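Trolon Clothing Room: where we are since September

To: Marites Galang
From: Hiu-tung Chow
Sunday, October 21, 2018

Hi Marites,

You asked for something short and I've already failed at that, so get a coffee. The big news first: the backlog is gone! When your grant came through we had bags stacked up to the light switch in the back room, and as of Friday evening every one of them has been opened, sorted and either put out or sent on. The total logged since we started is 1,628 pieces, and 151 of those went to textile recycling (mostly stretched-out elastic, plus a truly sad run of pillowcases).

The new folding table is the best thing we bought. It's the right height for Mei-kuen, who does most of the shirts, and also for me, and we are not the same height at all. We had budgeted for two tables but the room only takes one if you still want to open the closet, so the money for the second went into shelf bins and a better steamer. Wai-kit has the receipts and will send them separately — I keep putting them in my coat and washing it.

What went slower than planned was the light-colored stuff. Whites, creams, beiges, all of it. Dark clothes you can check pretty fast, but pale fabric has to be spread out and looked at properly, folds and all, and we were finding marks on things that had already gone to the rack. So in week 3 we changed the order. Pale items now get checked before they're folded, by the window if it's daytime, and only then get a size tag. It adds time to every bag but the returns pile has pretty much dried up, and I'd like to keep doing it this way even when we're busy.

We also gave up on sorting by color on the shelves. It looked lovely for one afternoon. People come in asking for a men's medium or a kid's school shirt, they don't come in asking for green, so it's all by size now and then by type. Chia-jung relabeled the bins over a weekend and her handwriting is much better than mine.
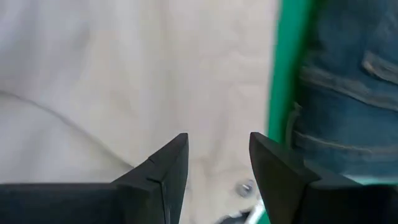 Pale fabric up close, with a long fold down the left side.

A few things still open. The hanging rail by the door sags in the middle once it's full of coats, and coat season is basically here, so I'd like to move what's left in the shelving line (if you're okay with it) over to a sturdier rail. We're also low on hangers, the wide kind for jackets. And we still haven't settled what to do with single bed sheets, which nobody here wants to turn away but which eat a whole shelf.

For the next stretch the plan is winter coats and sweaters first, then baby things, then the linens if there's any room left. Mei-kuen wants to try a mending evening for missing buttons and loose hems, and she has already filled two jars with spare buttons, so I think it's happening whether I put it in the plan or not.

Could you let me know about the rail by the end of the month? Come by any afternoon if you'd like to see the table in action — I'm very proud of it.

Hiu-tung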